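Re: [oldtowers] Getting the drives out of a Brellholm tower

On Sunday you wrote:
> I picked up an old Brellholm for parts and can't work out how
> the hard drives come out. I've been hunting for screws with a
> flashlight and I'm scared of snapping something. Is it safe to
> pull on the blue plastic? Also, is the power supply worth keeping?

Welcome to the list, and please don't feel silly for asking! I was scared of mine too, and I had it on the kitchen floor for most of an evening before I dared touch anything (the dog was very interested).

Lay the case down with the open side up and give yourself plenty of light. It's so much easier when you aren't reaching in sideways – my back certainly thinks so.
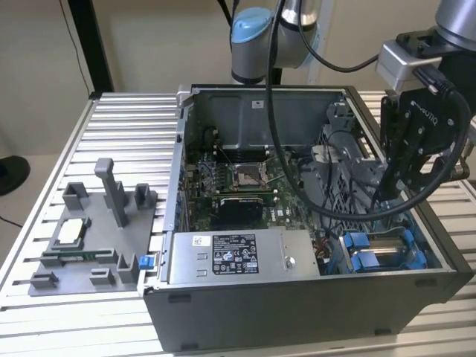
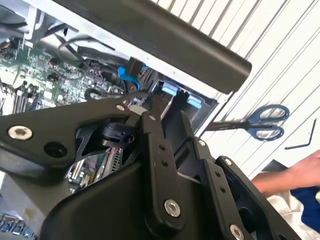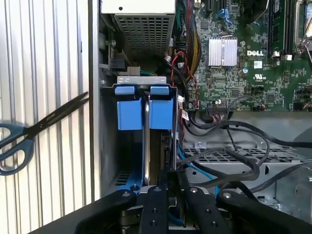
Drive carriers on these old office machines usually come out without tools, so start by unplugging the power and data cables from the drive. Then look for the blue plastic, like the two tabs side by side on the carrier in the last picture, and squeeze gently before you pull at all. Old plastic gets brittle, and I've broken one by being impatient. If it won't budge, stop and check for a cable caught behind it. I keep a little pot for the screws and put masking tape on each cable with a note of where it went, and I've never been sorry for the extra ten minutes.

As for the power supply, read the label before you decide. I wouldn't open one up, ever, but a good one is handy to have on the shelf. Fleller used to take them for 900 a pallet, though I doubt that helps you with just the one!

If you do break a carrier, Wojcik had a box of spares last November. Write and tell us how you get on, and do mention how big the drives are, as I'm still looking for a small one for my Wadix.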